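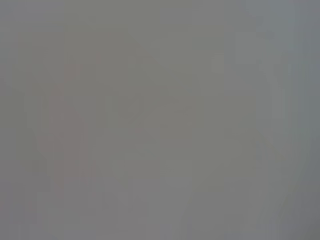 Up at 5:40. Barometer at the back door had dropped overnight and the hygrometer in the workshop read 48 percent, against a target of 45. Emptied the dehumidifier and left it on the low setting. Tuning before breakfast is pointless when the room is still drifting, so I did the bench work first.

The instrument is the Clavesier, the small single-manual one that Evanthia Gavalas bought from an estate and has never been able to keep in tune for more than a week. She wants it back before the end of May. I have told her that the pinblock is the likely cause and that I would know more once the strings in the top octave were off. As of this morning they are off.

Findings on the pinblock. Holes for the top 17 pins are oval, with the long axis toward the bridge. The lower ones are close to round. Somebody has been in there before me: several pins in the treble are one size up from the rest, and two have paper shims. The paper is printed, a newspaper by the look of it, but too little of it to read. I pulled the shims and put them in an envelope with the pin positions written on the outside.

Torque readings, low to high, are in the green notebook. The bass is acceptable. The tenor is acceptable with three exceptions. From the middle of the treble upward the pins are loose enough that I could move them with the wrench held between two fingers. There is no crack that I can find with a light and a feeler gauge. I checked both faces and the end grain on the spine side.

Options:
Plug and redrill the top holes only.
Oversize pins throughout the treble.
New block.

A new block is the proper repair and also more money than she paid for the instrument. Oversize pins were tried already by whoever did it last, and the holes have gone oval again. I am inclined to plug and redrill. Maple plugs, hide glue, grain matched to the block. I have enough stock from the Rindov job if I am careful with the saw.

Breakfast at 8. Eggs, the last of the bread.

Phoned Laurențiu Bucur about wire. He has the iron wire in the two thinnest gauges but is out of the yellow brass until the supplier gets around to it. I said iron would do for now. He asked whether I was still using the old string schedule and I said I was, and he said it was wrong from note 30 up. We have had this discussion. The schedule came with the instrument, and the gauge numbers stamped on the nut agree with it. His argument is that the stamps were added later. Possible. He offered to have his brother Vasilică drive the wire over, and I accepted.

Spent the rest of the morning on jacks. Each one out, tongue checked for free swing, plectrum checked for length, damper cloth checked for wear, back in. 48 of them to a rank. Nine tongues were sluggish and all nine had the same problem, a burr on the axle pin. I pulled the pins, polished them with 600 paper and refitted them. One jack in the tenor has been planed too thin and rattles in its slot. I will make a replacement in pear. The plectra are a mix of delrin and something older and yellower that cuts like horn. I am leaving the older ones where they still voice evenly.

Hygrometer at noon: 46.

Consuelo Ñahui came by at 1 with the tuning fork I lent her in the fall, and stayed to look at the soundboard. She pointed out a hairline along the grain near the cutoff bar that I had taken for a scratch in the finish. With a thin card it goes in about the depth of a fingernail at the widest point. It does not go through. She thinks it should be left alone until the humidity has been stable for two weeks, then shimmed if it is still open. I agree and have marked both ends in pencil so that I can tell if it travels. She also thinks my glue pot runs too hot. I put a thermometer in it after she left and it does, by six degrees. Adjusted.

Afternoon on the plugs. Turned the first dozen from the maple offcut, left them a hair over size and put them in a jar with the lid on. The lathe belt is slipping again at low speed. Dressed it, which helped. If it slips again I will order one from Parneck and stop fooling with it.

Made a depth stop for the drill press out of a collar and a scrap of brass. Tested it on waste maple, ten holes, and measured each with the caliper. Spread was within 0.2 mm, good enough for plug holes but not for the final pin holes. For those I will use the hand brace and the old Pană reamer.

Catinca Onu wrote asking for a date to have her spinet tuned before the recital. I gave her the second half of the month and asked her to keep it away from the radiator this time. Also asked for the pitch she wants, as last year we went through the whole thing at 415 and she then told me the flute player was at 440.

Supper late. Soup.

Wrote up the invoice so far. 103 for materials including the wire, labor not yet counted. I should have kept hours from the first day and did not, so the first two days are an estimate.

For tomorrow: finish the plugs, drill the first three holes and glue them, leave them clamped overnight before doing any more. Cut the blank for the tenor jack. Check the pencil marks on the soundboard. Call Evanthia and tell her the block can be saved, but that I want the instrument here through the end of the month.

Hygrometer at 9:30: 45. Dehumidifier off.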